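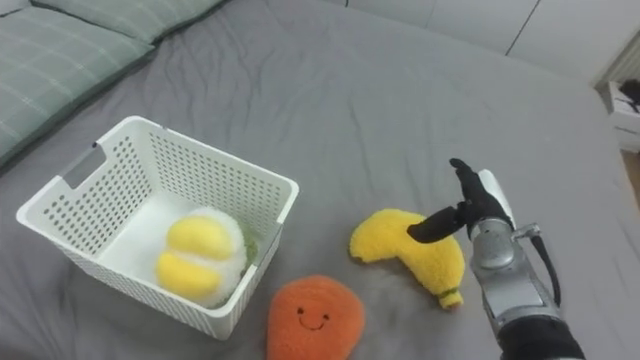

A grey sheet and a pale green pillow, with a white basket on the bed.

Why do we sleep?

Every animal with a brain that scientists have studied closely seems to rest in some way. People do it for a long stretch at night. Cats do it in short naps all day long. So what is going on while you are lying still?

Your brain stays busy

When you fall asleep, your brain does not switch off. It goes through stages. First comes light sleep, when a small noise can wake you. Then comes deep sleep, when your breathing slows down and you are hard to wake. After that comes a stage called REM, which is short for rapid eye movement. Your eyes move about under your eyelids, and this is when most of your vivid dreams happen. The stages repeat several times before morning.

Sleep also helps you remember things. While you rest, your brain sorts through what you learned that day – a spelling, a new song, how to ride a bike – and stores some of it.

Your body is at work too

Children's bodies release a lot of growth hormone during deep sleep. A hormone is a chemical message that travels in your blood. This one tells bones and muscles to grow. Sleep also helps your body to fight off germs.

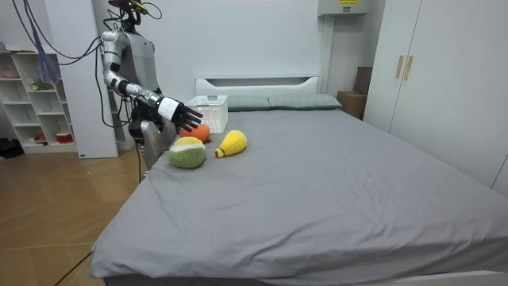 Soft toys on a big bed. Lots of children like to have one close by at bedtime.

How do you know when you are tired?

There is a kind of clock inside your brain. It takes notice of light. When it gets dark, your brain makes more of a chemical called melatonin, and you start to feel sleepy. Bright lights and screens late in the evening can confuse the clock.

How much do people need?

Newborn babies may sleep for 16 hours a day. A child of six needs at least nine hours, and most grown-ups need seven or more.

Try this

Keep a sleep diary for three nights. Write down when you went to bed, when you woke up and how you felt at breakfast. If you remember a dream, write that down first – dreams fade quickly.

Words to know
Hormone: a chemical message in the body
Melatonin: the chemical that helps you feel sleepy
REM: the stage of sleep with the most vivid dreams

Written by Akinyi Kinyua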